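Recording Hand-Guided Demonstrations: Soft Packets and Bags

Parnico Training Notes, prepared by Leonie Pomare and Darren Pilkington

Purpose

These notes set out the procedure for operators who record demonstrations by remote control at the Larnitz bench. They apply to soft, film-wrapped goods such as tissue packets and thin plastic bags. Operators who have not completed the glove fitting course should do so before reading further. Rigid items are dealt with in the Catterall notes.

Before recording

1. Put on both control gloves and run the fitting routine. Repeat it after any break, even a short one.

2. Open Plisetti and select the task name from the list. Do not type a new name. Requests for additional task names should be sent to Malcolm Hollis.

3. Set the target length at 50 demonstrations for each item. An item is regarded as complete when 50 have been accepted, and rejected attempts do not count towards the total.

4. Bring the working hand over the item with the fingers pointing down and the fingertips clear of the surface. Hold this position for 2 seconds before starting the recording. 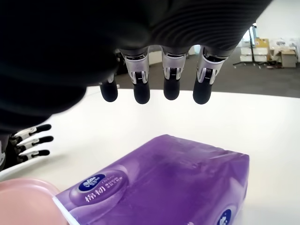

The hold gives every demonstration a common starting point and makes later trimming much easier. Operators should keep the wrist level throughout and breathe normally. A hand that drifts during the hold should be returned to the start and the attempt begun again.

Making contact

5. Lower the whole hand by moving the forearm. The fingers should remain still until the first tip touches the wrapping.

6. Allow the fingertips to settle on the upper face of the packet. Slight dimpling of the film is acceptable. Deep creasing usually indicates that the operator is pressing with the arm, and the attempt should be marked for review.

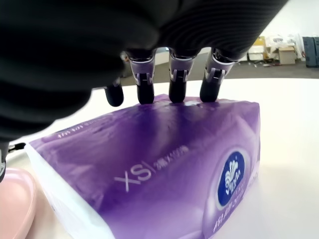
Fingertips in contact with the upper face of a tissue packet.

7. Close the thumb last. Operators accustomed to handling rigid items often close all the digits together, which tends to push a soft packet away from the palm.

8. Lift slowly and pause for a further 2 seconds before moving to the place position. If the grip slips, continue to the end of the movement and mark the attempt as failed. Failed attempts are kept and are of use to the modelling team.

Thin plastic bags

9. Take hold of a bag by its gathered top wherever possible. Thin film gives very little resistance through the glove, so the grip must be judged by eye from the wrist view.

10. Where the bag fills most of the wrist view, refer to the overhead view before moving sideways. Other goods may be standing directly behind it.
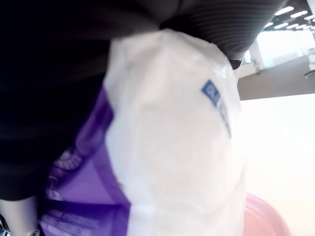
Saving and review

11. Stop the recording with the foot pedal and keep both hands still until the tone sounds.

12. Enter the outcome and a brief comment. "Thumb late" is sufficient; "poor attempt" is not.

13. Close the session once the store shows 1000 files. Beverley Hollis will open a new one on request.

Questions on glove fitting should be addressed to Liam Gosling. The section on bags will be revised in February.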